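Week 3 – Output stages and bias current

These notes follow the second half of the Thursday lecture. Please read them before the lab and bring your own calculator.

## 1. Why we need bias

A push-pull output stage has two transistors. One gives current to the loudspeaker when the signal is positive, the other when it is negative. If both are fully off at zero signal, there is a small region in which neither of them conducts. The output stays flat there for a moment, and we call this crossover distortion. It is most easily heard in quiet music.

To remove it, we let a small current flow through both transistors all the time. This is the bias current, also called quiescent current.

## 2. Classes

- **Class A** – both devices conduct during the whole cycle. The distortion is low, but the heat is high even when no music is playing.
- **Class B** – each device conducts for half of the cycle. The efficiency is good, the crossover is poor.
- **Class AB** – a compromise, used in most home amplifiers, also in our Clondis training board.

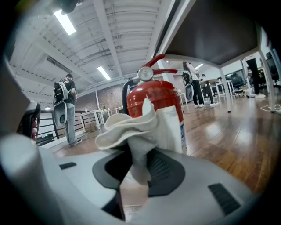
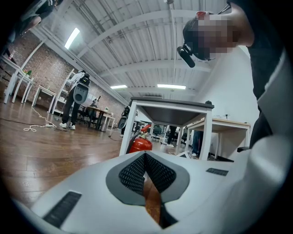 ## 3. A calculation

The Clondis board has a supply of plus and minus 37 V. We set the bias to 65 mA. The power at idle in the output pair is then

P = 2 × 37 V × 0.065 A = 4.81 W

Each transistor takes half of this, so 2.4 W. With a heatsink of 3 °C per watt for the pair, the heatsink becomes 14.4 °C warmer than the room. Please note that this is without signal. With signal the heat is much greater, and we will come to this next week.

## 4. Thermal stability

When a bipolar transistor becomes warm, it needs less base voltage for the same current. If the bias voltage stays fixed, the current rises, the transistor becomes warmer, and the current rises again. This is thermal runaway. The usual cure is a small bias transistor mounted on the same heatsink. Emitter resistors help too – students often choose them too small.

## 5. For the lab

1. Turn the bias trimmer to its minimum before you connect the supply.
2. Measure the voltage across one emitter resistor (0.22 Ω). For 65 mA it must read 14.3 mV.
3. Wait until the reading is steady, then correct it.

Further reading: the Skila application sheet, sections on bias only.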